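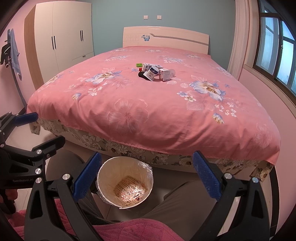
Zhuoran Peng said that anybody could run up Stelesus, the trick was wanting to come down the other side, and was I bringing proper socks this year?

I was bringing six pairs. I had been bringing six pairs in my head since December, when the entry form went up and I filled it in so fast that I put my street name in the box for next of kin. The Stelesus race is 10 kilometers, up one side of the hill and down into Florkley, and I had wanted to run it from the first moment I saw people falling into town with mud up to their eyebrows, laughing like they'd robbed a bank.

"Wool," said Zhuoran on the phone.

"Some of them are wool."

"Suryani."

"I'll bring the wool ones."

I took the afternoon train, with my shoes tied to the outside of my bag because I wanted people to ask about them. A woman with a cello did, bless her, and I told her everything. I told her about the gates and the sheep and the place they call the Pantry, where the path squeezes between two rocks and somebody always hands out cake. She said she had a concert. I said that sounded lovely too!

The woman I rented from had gone to her sister's and left the key under a flowerpot with a note saying to help myself to eggs. I had never stayed anywhere so good. The tiles were cool under my feet and the bed was enormous, and I threw myself across it and looked at the ceiling and thought, tomorrow at this time I will have done it, or I will be in a ditch.

Then I got up and laid out my kit. Shorts, shirt, the wool socks, the other wool socks. A hat I knew I wouldn't wear. My number, 868, and four safety pins, which I moved from the shirt to the shelf and back again until I'd lost one. 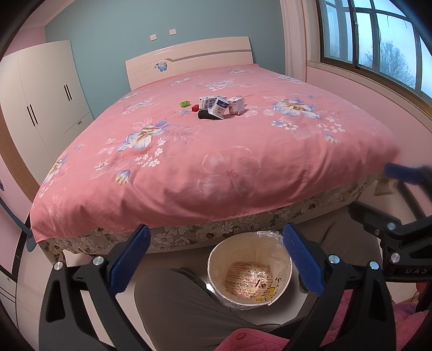 The big bed at Florkley, pink duvet and all.

I slept maybe three hours. The rest of the night I ran the race lying down. I won it twice, and once I came in so late that they had taken away the finish line and I had to run on into the sea, though there is no sea anywhere near Florkley.

In the morning it was raining – thin, sideways, the kind that gets in at the cuffs – and I was so happy about it that I ate my egg standing up at the window. Rain meant mud. Mud was the whole point.

Zhuoran was waiting by the start with his hands up his sleeves. He had run Stelesus every year since he was a student, badly, he said, with the same green jacket tied around his waist. He looked at my feet before he looked at my face.

"Good," he said.

"Where do I stand?"

"Wherever you like. Not at the front."

I stood at the front. I didn't mean to! I was following a man with a dog called Nuto, who was easily the fittest-looking animal I'd ever seen, and when the man stopped I stopped, and when I turned around there were hundreds of people behind me, steaming gently. A girl on a stepladder shouted something about litter. Then she blew a whistle, and the whole crowd went up the lane and took me with it.

Oh, that first mile. I could write a book about that first mile. There were kids banging saucepans on garden walls, and a man playing a trumpet out of an upstairs window, one tune over and over with the same wrong note in it. I knew I was going too fast. I could hear Zhuoran telling me so, in my head and also from somewhere behind my left shoulder, and I went faster, because Nuto did.

After the first gate the lane gave up and became a stream. After the second gate I gave up too, for a bit. I walked with my hands on my knees and watched people's calves go by. A very small old lady came past with her elbows out and her white hair stuck flat to her head.

"Lovely, isn't it?" she said.

I said something like "hup."

"I was 80 on the first of the month," she said. "My son thinks I'm at the dentist."

And off she went up the stream. I have never wanted to be anybody so much in my life. I started running again, if you could call it that, with my eyes on her red laces, and I kept them in sight all the way through the bracken and out onto the open hill, where the wind came over from Wuisan and blew the rain straight up my nose.

You can't see the top from there. You see a top, and you get to it, and it introduces you to the next one. On the third of these I sat down on a rock. I wasn't sad. I just wanted to find out how sitting felt. The cloud had come right down and people kept walking out of it and back into it, saying good morning. One of them was wearing a green jacket around his waist.

"Are you hurt?" said Zhuoran.

"I'm having a rest."

"You're sitting on the top."

I looked down. There was a metal disc set into the rock, and I was on it. I had climbed Stelesus and hadn't noticed! I jumped up and hugged him, and then I hugged the marshal, a teenager in a huge yellow coat who had plainly been told to expect a lot of things but not that.

"Did you want to come down the other side?" Zhuoran asked.

I did. I wanted it more than I've wanted most things. The other side of Stelesus is all grass, steep and slick as a fish, and there's only one way to do it, and that's to let go. I let go. My arms went around like a windmill and I heard a noise coming out of me that I'd last made on a sled. I fell at the wall, and again at the sheepfold, where the sheep watched with great interest, and the third time I fell I took Zhuoran with me and we slid the last stretch to the Pantry on our backs with our feet in the air.

"Ginger or lemon?" said a voice above us.

I had lemon. Rain had gotten into the icing and it ran down my wrist, and I stood wedged between two rocks in somebody else's way and ate every crumb. Zhuoran had ginger. He gave half of it to Nuto, who had arrived with the man on the other end of the lead looking a good deal less fit than he had at the start.

The road into Florkley is flat, and it was the hardest part by miles. My legs had gotten used to falling and didn't see why they should do their own work. But there was the trumpet again, still with the wrong note, and the saucepans, and a lady leaning over her gate yelling numbers as they came by. She yelled mine as though she'd been waiting for it all day. EIGHT SIX EIGHT! I'd have run through her hedge for her.

I came in 165th. The small old lady was already sitting on the hall steps with a blanket around her and her red laces undone, drinking soup from a mug.

"How was the dentist?" I said.

"No fillings," she said, and moved over so I could sit down.

Zhuoran came in just behind me and lay flat on the wet grass with his eyes shut. I took off one shoe and tipped it up, and a good part of Stelesus ran out onto the step. My left sock had a hole at the heel the size of a plum. I wiggled my toes at it. Then I leaned across and asked him what day the form went up for next year, and whether you really had to put down a next of kin, and he said, without opening his eyes, that I should go and get us both some soup.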